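# The Egg and the Cup

Every January, when the decorations are down and the house looks faintly insulted, I give up on interior design and clear a table. Just one. Then I put back very little and see how long I can stand it.

The idea belongs to Xóchitl Bañuelos, a stylist in Otcombe who once talked me out of 25 throw pillows. Her rule is that small bright things need a dark surface and some breathing room. Orange on black, she says, will do more for a room than any lamp I own.
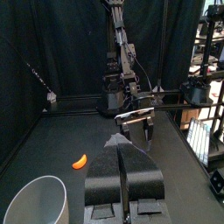 Pale gray is her other weakness. A plain cup costs next to nothing, goes with everything and forgives a person for not owning matching saucers. I paid $87 for a Volerov vase before I learned this, and the vase has never forgiven me for anything.

Then there is the question of what goes behind. Black cloth is cheap, hangs in ten minutes and wrinkles in five.
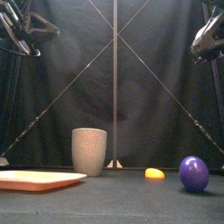 Lionel Ackroyd, who sells linens in Dededberg, would like everyone to iron theirs. He steams his own for 25 minutes a panel. I admire the man and have no plans to join him, as folds catch the light rather nicely and my iron is somewhere in the attic.

Color comes last. One purple egg is plenty.
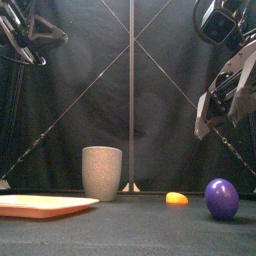

My own household lasted until dinnertime, when the mail arrived on the table, followed by the keys and most of a sandwich.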